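Painted dressing table: finish stays soft near the mirror base

Reading time: 2 min

mdf_and_pine
I repainted a bedroom dressing table in July with Bangera water-based satin, two coats, white over the old factory white. Most of the top has cured hard. A strip along the back still takes a fingernail mark after 22 days. The room sits at normal indoor temperature. I degreased once with dish soap and did not sand. Do I strip the strip, or wait?

Krešimir Živković
Soft paint in one area with a sound finish elsewhere usually means contamination under the film. On dressing tables the common source is silicone from hair products, which dish soap does not remove. Waiting longer will not fix it. Scrape the affected strip back to the old finish, wipe with mineral spirits, change the cloth often, and let it dry overnight. Then scuff with 316 grit — lightly, so you don't break through the old coat — and spot prime with a shellac-based primer before recoating. Feather the edge at least two inches into the sound paint. Carved parts and moldings hold residue in the recesses, so use a stiff brush there.

tallow22
just put wax on it, mine was fine

Skonstead
Wax over soft paint will make a later recoat harder. I agree with the scraping, but check the coat thickness first. If the paint pooled at the back, 21 days is short for a heavy film, and full cure can take a month or more. Press a fingernail into a hidden spot painted the same day for comparison.

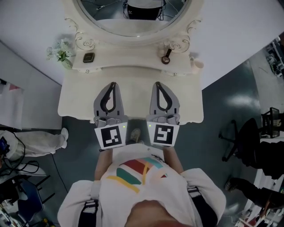 Keep perfume and nail polish remover off the top until that spot no longer marks. Both will soften a satin finish that has not fully cured.

Related
Primer bleeding through on old pine drawers
Nestgate drawer runners: replacement length
Removing wax before repainting
Satin or eggshell for a bedroom shelf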